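Stallalo two-arm handling project: spring progress report

Prepared by Zübeyde Taşdemir for the Farnar fund

We had a very good spring. At the last report we had the arms bolted down and not much else, and I had promised 2,000 recorded examples by the end of the grant. As of May we have 1,164 that passed review, and the pace is still picking up!

What we are collecting

Each example is one full attempt by an operator steering both arms through a task with tubes and fittings. We save the joint positions, the gripper openings and the video from every camera, and the learning system trains on all of it together. There are 3 tasks in the set: picking up a fitting and turning it to a requested angle, passing a part from one gripper to the other, and holding a long part at both ends while one arm moves. The last one is the hardest to steer and the one I'm most excited about, as the two arms have to agree with each other the whole way through.

We also changed how we lay out the table. In the early sessions the operators put the parts down in tidy spots without meaning to, and the first trained model got lost as soon as a fitting was turned the other way. Now a short script picks the positions and angles before every attempt. It slows us down a little – well worth it.
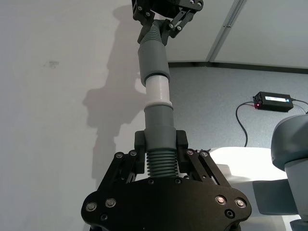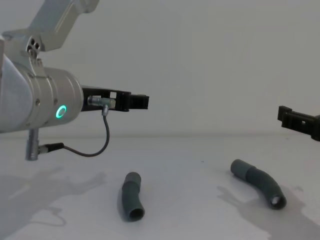 Two-arm work with gray parts: a segmented tube held at both ends (first picture), and two curved pipe fittings on the table (second picture).

Review and labeling

Every recording gets watched once by someone who didn't make it. We threw out 37 in this period, most of them for dropped video on one camera. Failed grasps stay in if the operator recovered, and they carry their own label. I went back and forth on this with the Furtado team, who will train the second model, and they asked us to keep as many recoveries as we can get.

The labeling tool from Clekance is now doing the job we hoped it would. It marks the moment each gripper opens or closes, and the reviewer only has to fix the ones it gets wrong. Handovers still need a fair amount of fixing by hand.

What has been harder than planned

Gray parts under bright light cast soft shadows, and the early model sometimes reached for the shadow. We are recording more sessions with the lights set differently. Operator fatigue is real too, so shifts at the controls are shorter than in the original plan.

Next period

Finish the remaining examples, with most of the time going to two-ended holds. Send the reviewed set to Furtado for a first training run on the full data. Spending is on budget, and I am not asking for any changes to the schedule.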